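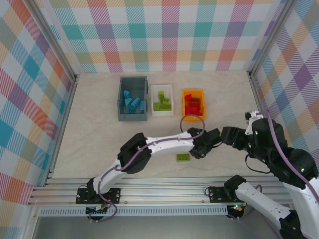 Svatopluk says the register drift on the Folau job is the paper and I should stop moving the guides. He thinks the Prallau stock was still taking up moisture when I ran the first color, and that no setting on the press will fix a sheet that changed size overnight.

He may be right. Notes so far, February, second color.

Job is 3,000 sheets, two colors, blue first and then the brown. Blue went down clean yesterday. Stacked it on the pallet by the side door with no wrap. This morning the brown was fine on the left side of the sheet and short on the right, worst in the bottom corner. I moved the side guide, got the right side to fit, and lost the left. Moved it back. Stopped at 1,009 on the counter.

Laid a yesterday sheet on top of an unprinted one from a sealed ream, same edge to the stop. The printed one is longer across the grain. It can be seen with the loupe at the far crop mark and felt with a fingernail at the edge. Along the grain they match.

I had blamed the Hundska because the grippers were reset last month — so I checked those first. Ran the same sheet through twice with the brown only. The second hit landed on the first across the whole sheet. Press is repeating fine. That cost me most of an hour but I would do it again before touching packing.

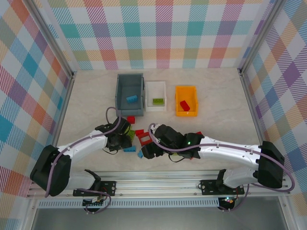
Bins at the back: gray, white, orange-yellow. One brick in each.

Plan for the rest of the run:

Wrap the pallet now and leave it by the press, away from the door. Fan the top lift and let it sit until 2 p.m., then measure against the same sealed-ream sheet.

If it comes back to size, run at the original guide setting. The original marks are in pencil on the feed board. Don't use the ones in red, those are mine from this morning.

If it doesn't come back, Tülin Yüksel suggests splitting the difference at the center of the sheet and letting both edges be off a little. The brown is mostly type in the middle, so this could pass. I'd want Folau to see a sheet before we commit to it.

Ink: the Schnyder brown is stiffer than the last can. Added a little reducer, no change in fit, slightly better lay on the solids. Leave it there.

2 p.m. — Measured. Top lift is closer, still long across the grain. Sheets from the middle of the pile are nearly right, so it's the outside of the stack that moved. Pulling the top and bottom lifts to run last. Starting from the middle at the pencil marks.

Need to order pallet wrap. The roll under the cutter is down to the core.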